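The roller rink at Neltow, as Kerubo Ndung'u remembers it

Ask Kerubo Ndung'u about the Nallholm Roller Palace and she starts with the floor. "Maple, all of it, and they waxed it on Mondays when they were closed," she says. "Tuesday night you'd fly. You'd come off that first turn and your stomach would still be back by the snack counter!"

Kerubo grew up six blocks from the rink, on the Neltow side of the tracks, and got her first job there at sixteen handing out rental skates. There were 502 pairs behind the counter, numbered on the heel in white paint, and she can still tell you which ones pulled to the left. We talked in May 2021 at her kitchen table, with a shoebox of ticket stubs and old programs between us.

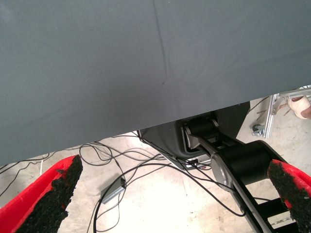
Friday was the big night. The doors opened at 6, but the line would be past the barber shop by 5, girls in circle skirts, boys with their own skates slung over their shoulders to show they didn't need to rent. Mr. Langat, who owned the place, played the organ himself until the records took over.

"He hated the records," Kerubo says, laughing. "He'd put on a Friday's worth of rock and roll because that was what filled the floor, and then at nine o'clock sharp he'd switch it all off and sit down at that organ and we'd get a waltz. And you know what? Everybody skated it. You wanted somebody to ask you for the waltz."

Somebody did ask. His name was Hama, he worked at the feed mill, and he couldn't skate backward to save his life. They went around twice before he took them both into the rail. She married him two years later, and Mr. Langat played at the reception.
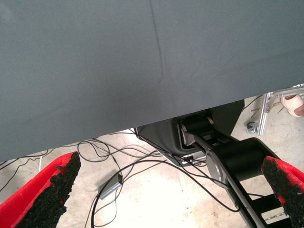

The winter carnivals were her favorite. The whole rink was hung with crepe paper, the speed club raced in relay teams, and there was a costume parade that took most of the afternoon. One year she went as a lighthouse, with a flashlight strapped to her head. "The battery died on the second lap, so I was just a very tall striped girl," she says. "I still got a ribbon."

The Palace closed one April, after the roof started to go, and the building was a carpet store for a while before it came down. Kerubo went over the week they were clearing it and asked the foreman for a piece of the floor. He gave her a board as long as her arm. It's over her back door now, wax and all, with the scuff marks facing out.

She still has her skates, too. "White boots, red wheels," she says. "I put them on last summer in the garage and went as far as the freezer and back."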